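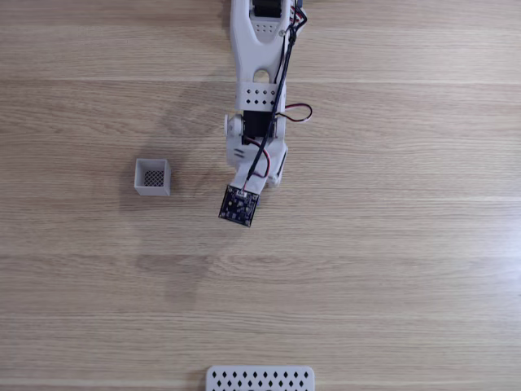

Figure 2.1. Tabletop with a light wood-grain surface, seen from above. The grain lines are long and run in one direction.

Chapter 2
Grain, Movement and the Table Top

After this chapter you should be able to:
- find the direction of the grain on a board and on a finished surface
- explain why a board becomes wider and narrower during the year, and why its length stays almost the same
- calculate the movement of a simple table top
- choose a method for fixing the top to its base

Key words: grain, growth ring, quarter-sawn, flat-sawn, moisture content, cupping, edge joint, slotted hole

2.1 A table in Gutau

The school in Gutau ordered a long reading table from the Gurneo workshop. It was made in September, from solid beech, and it was a beautiful piece of work. The top was glued from wide boards and then screwed strongly to the frame underneath, with screws on all four sides. The makers wanted to be sure that it would never become loose.

In winter the heating in the school was turned on. The air in the reading room became very dry. One morning before the first lesson a loud noise was heard from the room, and after it a crack was found in the top, almost as long as the table. The glue line had not opened. The crack was in the wood itself, a hand's width from the middle.

The wood was good, and the glue was good also. The mistake was made in the moment when the screws were put in. The top wanted to become narrower and the screws did not permit it. When wood is held in this way the force inside it grows, day after day, until something must give. In Gutau it was the board.

The present chapter explains what happened there and how it is avoided. We will return to the Gutau table several times, and in Section 2.6 you will calculate how much its top wanted to move.

2.2 What we mean by grain

The word grain is used in the workshop for several different things, and this can confuse a beginner. Sometimes it means the direction of the fibers. Sometimes it means the pattern of lines on the surface, and sometimes a person who says "open grain" is speaking of the pores. In this book, grain without any other word means the direction of the fibers. For the pattern we say figure. Please do not mix it with the numbered figures in the book.

A tree is built from very many thin tubes, which stand upright in the trunk. They carry water from the roots to the leaves. When the trunk is sawn into boards, these tubes lie along the length of the board. If you take a bundle of drinking straws and hold it in your hand, you have a quite good model. It is easy to separate the straws from one another. It is much more difficult to pull one straw until it breaks. Wood behaves in the same manner, and for this reason it splits along the grain and is strong in the length.

On most boards the lines on the surface help us to find the grain, but they are not a proof. The lines come from the growth rings, and their shape depends on how the saw went through the trunk. Also, many surfaces in shops and offices have a printed pattern which only imitates wood. On such a surface the lines can run in any direction which the factory likes, and they say nothing about movement. To decide what you have, look at the end. On solid wood the rings continue over the edge and can be seen on the end of the board. On a printed surface the pattern stops, or starts again in a way that a tree could not grow.

Try it yourself. Choose three tables in your school or home. For each one, look at the top, then at the long edge, then at the short end. Write down in your notebook whether the lines continue from one face to the next. Do not trust the color.

2.3 Two ways to saw a log

The simplest way is to saw the log through and through, like a loaf of bread cut in its length. Most of the boards are then flat-sawn. The growth rings meet the wide face at a small angle and make the well-known pattern of arches. Flat-sawn boards are wide and cheap, and there is little waste.

In the second way the log is first divided in four quarters, and each quarter is sawn so that the rings stand nearly upright in the board. We call it quarter-sawn. The pattern is quiet, with straight lines close together. It takes more time at the saw, and the boards are narrower. The Paucar sawmill, which supplies many of the small workshops in its valley, sells quarter-sawn oak at a clearly higher price than flat-sawn, and there is always a waiting list for it.

Why does anyone pay more? A flat-sawn board moves in its width nearly two times as much as a quarter-sawn board of the same wood. It also has the tendency to cup, that is, to bend so that one face becomes hollow like a shallow dish. For a shelf which nobody looks at, it is no great problem. For a table top or a drawer front it can decide if the work succeeds.

2.4 Water inside the wood

Fresh wood is full of water. Some of it stands free in the tubes and some is held in the walls of the tubes. When the wood dries, the free water leaves first, and the size of the board does not change. Only when the walls begin to lose their water does the board shrink.

Moisture content is the weight of the water divided by the weight of the completely dry wood, and it is given in percent. If a small sample has 56 grams of water in it when it is fresh, and weighs 100 grams after drying in the oven, the moisture content was 56 percent. Observe that we divide by the dry weight and not by the fresh one. Students make this error very often in the test.

A board that has dried for a long time under a roof outdoors may reach 13 percent in our example climate. It feels dry to the hand, but in a heated room it will continue to lose water. Wood never finishes with this exchange. It takes water from damp air and gives it back to dry air, in an old chair just as in a new one. Paint and varnish make the exchange slower. They do not stop it.

2.5 Before you continue

Bring to the next lesson one short piece of solid wood, not longer than 27 centimeters, with a clean end on which the rings can be seen. Mark the grain direction with a pencil arrow. Measure the width at both ends and write the two numbers directly on the wood, together with your initials. We will keep the pieces in the Listeo drying cabinet, if your school has this model, or on a shelf above a radiator, and measure them again when we come to the calculation.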